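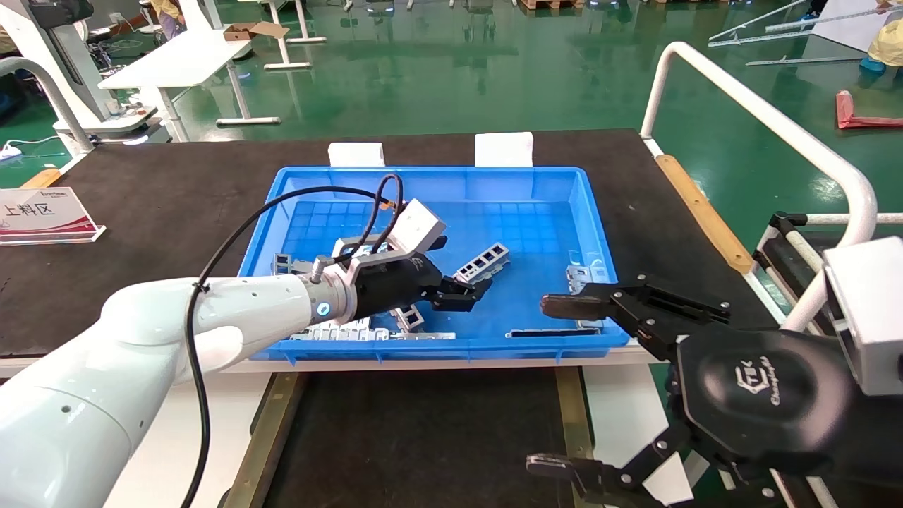

Two-arm cell at the loading area, with the blue bin of metal brackets.

Reliability Technician, Robot Handling (full time, on site)
Narutari, test hall Lutska

We are looking for a technician who likes to find out why things fail. Our team works with two-arm robots that take metal parts from a bin and pass them on to the next station. In June we had a fault that we still do not fully understand, and we want one more person to work on it with us.

What happened
During a normal shift, one gripper opened while it was carrying a bracket above the table. No command to open was in the log. The part fell and no person was hurt, but the arm continued its path as if it still held the load. The safety stop did not react, as the controller saw no error. After this we lowered the arm speed and now keep all people outside the marked zone when the arms have power. The same fault came back 2 times in the following 48 hours of running, and then it disappeared. We do not accept "it disappeared" as an answer.

Your work
You will repeat the test runs with different brackets and write down each drop, slip and missed grip. You will check cables and connectors at the wrist, where we suspect a short loss of signal - this is not proven. You will compare gripper logs with controller logs and prepare a monthly report for our safety lead, Musyoka Rugemalira. You may stop the cell at any time, and you do not have to ask before you do it.

What you should bring
Training as an electrician or mechatronics technician, or similar practical experience. You can read a wiring diagram and you are patient with faults that come and go. Experience with Initz, our logging software, is welcome, but we can teach it. English is enough for daily work. Some labels in the hall are in Chinese, and colleagues will help you with them.

Conditions
The contract is permanent after a trial period of 90 days. Work starts at 7:30 in the morning. There are no night shifts at present.

How to apply
Please send your resume and one page about a fault you have investigated, also if you did not find the cause. Address it to Sixten Ljungberg, test hall Lutska. Suitable candidates will be invited to spend a morning with us at the cell. Safety shoes are required for the visit - please tell us your size.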